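Help Centre > Desks & Study Spaces > Clearing and Cleaning FAQ
Filed under: Small Space Living, Questions from Readers

These are the questions we get most often about keeping a wooden desk usable when it also serves as the place where drinks end up. Answers are by Yiran Xiao, who looks after the home pages at Trurmont. They apply to any timber desk, old or new.

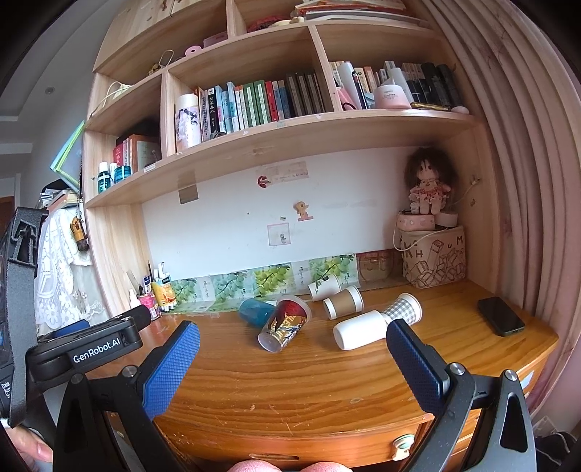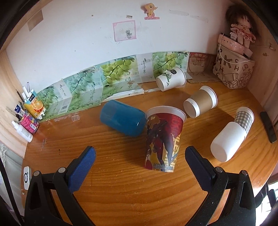
Paper and plastic cups on a wooden desk, with grape-print card along the wall.

Where do I start when the desk is covered in cups?

Start with the cups and leave everything else alone. Check each one for leftover drink before you pick it up, and carry any that aren't empty to the sink first. Stack the rest by size, then move them all in one trip. Pens, toys and boxes at the back can wait.

Can paper cups go in the recycling?

It depends on your council. Many paper cups have a thin plastic lining and some kerbside services won't take them. Check the list on your council's website. Lids usually need to come off and be sorted separately. Cardboard sleeves can go in with ordinary cardboard if they're clean.

What about plastic cups?

Reusable ones should be washed and put back in the kitchen. For disposable ones, look for the number on the base and check it against the same list. A rinse is enough.

How do I get a ring mark out of the timber?

White rings are moisture in the finish. Lay a dry cotton cloth over the mark and press with a warm iron, no steam, for a few seconds at a time. Lift the cloth and check between presses. Dark rings have gone into the wood itself and usually need sanding. Try any method on a hidden spot first – inside the drawer front is a good place.

Is it worth refinishing a scratched desk?

If the scratches don't catch your sleeve or your pen, a coat of furniture wax will do. My own desk came from a clearance in Gutport for $45 and has only ever been waxed.

Can I line the back edge with cut-up fruit cartons?

Yes. Printed card keeps splashes off the wall and costs nothing. Use removable putty and replace it when it gets grubby.

What should stay on the desk?

Whatever you use most days. A pen cup and one fabric basket for loose bits is plenty for a small desk. Soft toys are fine on top of a box at the back, where they won't get knocked into a drink.

How often should I clear it?

Once a week suits most people. I do mine on Tuesday, before the bins go out.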